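Progress report: Automated Handling of Routine Bench and Shop-Floor Tasks
Project: Jesness
Prepared for: Marchal, program office
Prepared by: Jeanie Niven, technical lead, Dristwood
Reporting period: second half, ending July

1. Status

Work packages 1 and 2 are complete. Work package 3 (desktop computer service) is in progress and is the main subject of this report. Work package 4 (household laundry and dish handling) remains on hold as agreed at the last review. Spending is within the approved budget. One milestone has moved, as described in section 5.

The question set by the program office was whether a general-purpose pair of arms can take over short, repetitive chores now done by hand at a repair counter or in a home, without custom tooling for each chore. Our answer at this point is a qualified yes for chores with rigid parts and a known layout, and no for chores that involve cloth, cable or clutter.

2. Work completed

WP1, shelf restocking. The restocking task was closed out early in the period. Boxed goods of uniform size are placed reliably when the shelf edge has been located in advance. Soft pouches were dropped from the test list after the interim review because the grip planner has no usable model of how they deform. The final data set and test log have been transferred to the program office.

WP2, sorting of small hardware. Screws, standoffs and washers are sorted from a shallow tray into bins. The remaining errors are mostly double picks of flat washers. A second look at the bin before release removes most of these at the cost of a longer cycle. Grikell has asked for the shorter cycle and will accept a manual check at the end of the shift. We have supplied both settings.

3. Work in progress: WP3, desktop computer service

WP3 covers four operations on a standard desktop tower laid on its side with the panel off: removal of a memory module, transfer of the module to a holder, insertion of a replacement, and release of a drive carrier. Panel removal is done by a technician and is outside the scope.

During the period we ran 226 logged attempts at the combined remove-and-transfer operation. An attempt is counted from the first motion command to the moment the arm returns to its rest position. Attempts stopped by an operator are kept in the log and counted as failures. This is stricter than the method used in WP1, and the two sets of results should not be compared directly.

Removal is the more dependable part. When the latches have been opened fully, the module can be gripped at both ends of its upper edge and drawn straight out. Trouble starts when one latch is only partly open. The module then tilts in the slot, the measured force rises on one side, and the controller stops. Stopping is the correct response, but a person has to clear the fault, and the time saved on that unit is lost.

Insertion is not ready for use. The arm finds the slot and lines up the module in most attempts, but the final push needs a force close to the limit we set for the board. A technician feels the click at each end and adjusts. Our controller sees a force trace in which the click is hard to tell from the module slipping in the gripper pads. We are testing a revised pad material and a slower final approach.

Cables are the largest single source of delay. The planner treats them as fixed obstacles, so a loop hanging over the memory slots blocks the approach even where a person would push it aside with a finger. Attempts to have one arm hold a cable while the other works have been made only by remote operation.

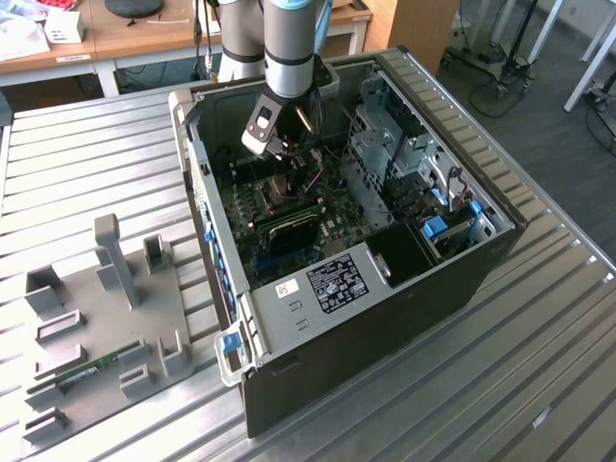
Figure 1. WP3 bench: gripper over the motherboard of an open tower, with the fixture plate and a memory module at left.

The fixture plate is 3D-printed and has been revised 2 times since the start of WP3. The current holders have a wider lead-in at the top of each slot. Modules placed at a slight angle now tend to settle upright, though a module released too early can still come to rest across the fixture. Detection of this condition is on the task list for the next period.

4. Assessment against the program question

For a repair counter, the present system could serve as a second pair of hands for removal and sorting, under supervision. It is slower than a trained technician on every operation in WP3. Its value would come from running while the technician is occupied elsewhere, and that requires fewer stops than we see today.

For the home, we do not recommend a trial. The operations that work depend on a fixed bench, good lighting and objects whose position is known before the task begins. None of these can be assumed in a kitchen or laundry room. We would expect the cable problem to reappear there as a towel problem.

5. Schedule and risks

The insertion milestone has been moved back by 7 weeks. The delay is caused by the pad trials and does not affect the final delivery date, as the time has been taken from the reserve in WP4.

Risk: board damage during insertion testing. Test boards are salvaged units and the stock is limited. Grikell has offered further units from its returns stream.
Risk: variation between tower models. All results so far come from one case layout. A second layout will be introduced once insertion is stable.
Risk: staffing. One controls position is open. Recruitment is under way.

6. Plan for the next period

Complete the pad trials and select one material.
Add a latch check before removal, using the existing cameras.
Add detection of modules that are not seated in a holder.
Begin drive carrier release under automatic control.
Submit a short note on whether WP4 should resume, be reduced or be closed.

7. Decision requested

We ask the program office to confirm the revised insertion milestone and to approve the transfer of reserve time from WP4 to WP3. No additional funds are requested.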